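Home | Classes | Workshops | Newsletter | Find Us

Notes from the Mat: A Month of Lying Down

11 Apr 2022

The yin class at the Cikville studio has now been running long enough for me to have opinions about it, and since I write this newsletter, you get to hear them.

For anyone who has only come to the morning flow sessions, yin is the slow one. You get into a shape close to the floor, you stay there for three minutes or five, and then you get into another one. There are no sun salutations. You will not sweat through your shirt. People coming over from the faster classes tend to assume this makes it easy, and around the fourth minute of dragon pose you can see them revising that view.

The idea is to stop using the big muscles to hold yourself up and let the weight of the body do the work. You come to the first point where you feel something, and you stay at that point. You don't go looking for the deepest version on the first breath. I say this at the start of every class and then watch half the room fold itself in two like a lawn chair. Go to a little more than half of what you could do. If the body wants to move further in, it will let you know in a minute or so, and you'll have plenty of time to listen.

Props are the other sticking point. We keep 60 foam blocks, 26 bolsters and a large heap of blankets in the back closet, and there is still a certain pride about not using them. I blame the faster classes, where a block gets treated like training wheels. In yin you want the furniture. A bolster under the chest in sleeping swan, a folded blanket under the knee, a block under each thigh in butterfly — build the nest first and then get in it. If you set yourself up and feel almost embarrassingly comfortable, leave it alone.
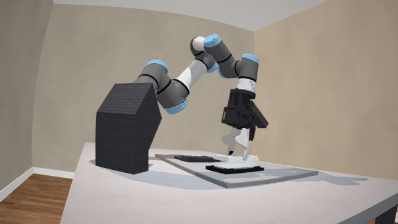 Reach up, fold down, stay a while.

Now, sensation. A dull, spread-out, slightly boring ache is fine. Sharp, hot, electric or pinching is not, and neither is anything tingly. Come out, shake it off, pick another shape or lie on your back. I have never once taken offense at a student lying on their back. If you have a knee, hip or back that a doctor has been looking at, ask the doctor before you come, and tell me when you get here.

Coming out matters as much as going in. After four minutes in one place the hips feel about a hundred years old, and the urge is to leap up and prove otherwise. Use your hands. Move slowly. Then rest on your back or belly for a few breaths before the next one. This rebound, as the books call it, is many people's favorite part of class, mostly because it involves no pose.

As for the breath, let it be ordinary. Nobody needs to sound like the ocean. If you find you're holding it, you've gone in too far, so back off a little and start again. The mind will wander off to groceries and old arguments. Mine spent most of last week's saddle pose composing a letter to Galtora about a yoga mat that sheds.

A few housekeeping matters. Class is 75 minutes and the door gets locked five minutes in, so please don't stand outside waving. Bring socks and a layer, as you cool down quickly when you aren't moving. The Herrero Street lot fills up early, but there is usually space behind Jenutell. We have room for 35 mats if everyone is friendly about it.

The long three-hour yin workshop comes back in September. Sign-up is at the front desk, on the clipboard with the pen that works.

Recent items
Why Your Wrists Hurt in Plank
Restorative or Yin: Which One Has the Eye Pillows?
Breathing Through Your Nose, Allergy Season Edition
How to Wash a Mat
Spring Schedule Changes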